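Clalodow Neighbors Forum > Streets, Parks and Public Space
Topic: What should go on the big plaza at Trernstead?

kenza_metwally
Hi all, Kenza Metwally from the east side. I walk across the Trernstead plaza on my way to work, usually a little before 8 in the morning, and I've grown fond of it in a stubborn sort of way. My neighbors keep telling me it's a waste of good space and ought to be dug up for planting, so I'm asking here before the comment period ends in December. Would you leave it open, or break it up with trees and benches? I don't have a firm view yet — I keep changing my mind somewhere between one end and the other.

gravelpath18
Trees, please, and lots of them! I took my mother across in July and she had to stop 2 times, and there was nowhere sensible for her to rest except those wide steps, and they're far too low for her knees. I know people love a grand open space, but you can't be grand and have heatstroke at the same time. Even a single row of shade along the lawn side would make me happy.

oldmortar
I'm going to disagree, gently. I laid concrete for most of my working life and I have a soft spot for big square slabs with straight joints between them. Stand on the long joint that points at the main building and you'll see what the designers were after. Plant a tree in the middle of that and you've lost it for good. My father used to tell me there was a drill ground on the site in 1944, so it has been open for a long while.
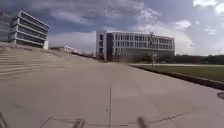

Re: What should go on the big plaza at Trernstead?

pal_and_me
Coming in from the dog walking side of things (Pal is the dog, he sends his regards). We go over on gray mornings, when the clouds are piled up and the whole place feels twice as big, and I wouldn't trade that for anything. But oldmortar, you of all people must have noticed the cracks and patched seams along the crosswise joint. If they have to fix that anyway, couldn't they put in a bench or two while the crew is there?

oldmortar
I noticed. Cracks near a joint don't bother me much, and a decent patch can last for years. Benches I could live with, so long as they stay over by the grass.

gravelpath18
Well, that's more than I expected from you! Could we ask for benches with backs, though? The Rilleo garden put in 18 of the flat kind and my mother won't go near them.

kenza_metwally
Thank you all, this is so helpful. I'm writing up a letter asking for benches with backs on the lawn side, shade trees behind them, and the middle left open. They want 200 names before they'll put it on the agenda, so send me a message if you'd like yours included — and gravelpath18, please ask your mother too.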